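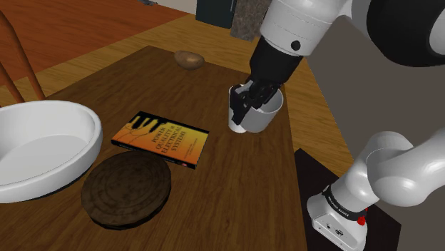
Chukwuemeka Odukoya had the keyboard, so Senan Carroll had the notebook. They had swapped jobs in September, after the argument over the grip settings, and the rule had held.

"Mug first," Senan said. "Then the potato."

"The potato's the hard one."

"That's why it's second."

The Trillcombe heat was 15 days away. Every team got the same simulated kitchen and the same arm, and 30 tries to clear the table. Last year Ziltbridge High had cleared it 2 times. The winners had come from a school with a coach and a paid licence. Ziltbridge had a chemistry lab after four o'clock and a teacher who marked tests in the corner.

Chukwuemeka started the run again. The fingers went down over the rim of the mug and closed. He took his hands off the desk.

"If it tips, I'm rewriting the approach," he said.

"You rewrote it at lunch."

"I rewrote half of it at lunch."

Senan wrote the time and left the next column blank. His dad was picking him up at six, and his dad did not like waiting in the parking lot — he would honk, and then he would come in. It was ten to.

"Lift it," he said.

Chukwuemeka looked at the mug a while longer. Behind them the teacher turned over a page and uncapped her pen. He pressed the key, and Senan leaned in to watch.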